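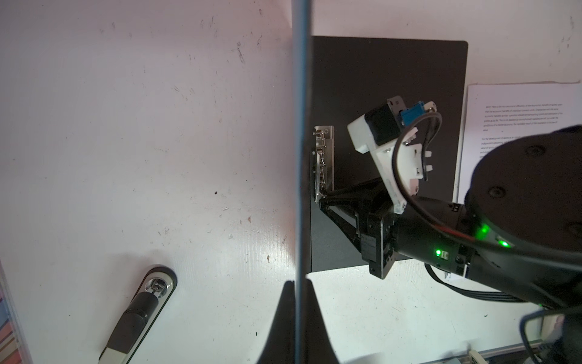
Dark marks, specks and faint scratches on the white tabletop

How do I get dark scuffs off a white table?

Posted by Afonso Bastos, 1 May 2022

I have a white work table that has picked up a lot of dark marks. They are mostly in the middle and towards the upper left in the photo. Some are tiny specks, and there are faint scratches in among them. The table is a Jikunari, bought second-hand in April, and the seller couldn't tell me what the top is made of. It feels smooth and hard and sounds a bit hollow when I knock on it.

So far I have tried washing-up liquid with warm water, and then a spray called Fitum that I already had for the kitchen. The washing-up liquid lifted some general grime. The spray did nothing that I could see. I haven't used anything abrasive because I don't want to end up with a dull patch.

I keep a black board on it and slide that about a fair bit, so some of the marks may come from that. What should I try next? And is it worth doing anything about the scratches, or do I leave them?

We use cookies to remember your settings and to see which pages are read. Accept all / Manage cookies

Marbrook

First find out whether they are scratches or stuff sitting on top. Run a fingernail across one. If the nail catches, it's a scratch with dirt in it. If it slides over, the mark is probably rubbed-off rubber or plastic and should come away.

For rubbed-off marks I use a white melamine sponge, damp, with hardly any pressure. Try it near a back corner first and let that spot dry before you judge it, as any top will look fine while it's wet. Melamine sponges are very fine abrasives, so a glossy top can lose its shine if you go at it. Wipe over with clean water afterwards.

If the sponge doesn't shift it, put a little surgical spirit on a cotton cloth and dab for a few seconds. Open a window. Stop if the cloth starts to pick up white, as that means the top is painted or lacquered and you are taking it off.

For dirt in the scratches, make a paste of bicarbonate of soda and water, leave it on for 5 minutes and lift it out with a soft toothbrush. The scratch will still be there but it shows less once the dark has gone.

tinpot_lane

Just sand it. I did mine with 3,000 grit wet and it came up lovely.

Marbrook

I wouldn't sand it without knowing what it is. On a thin printed or foil surface even very fine paper can go through, and you can't put it back.

Oddwell

I had the same on a desk from Boren. The sponge took off most of it, and a pencil rubber did the small specks better than anything wet. Took me an evening. I left the scratches.

Stick felt pads under the board. I use the Abera ones, 6 to a sheet, and trimmed them with scissors. They do pick up grit, so lift the board now and then and brush them off.

Get new threads by email. Join 1,764 readers of our household newsletter. Enter your email address to sign up.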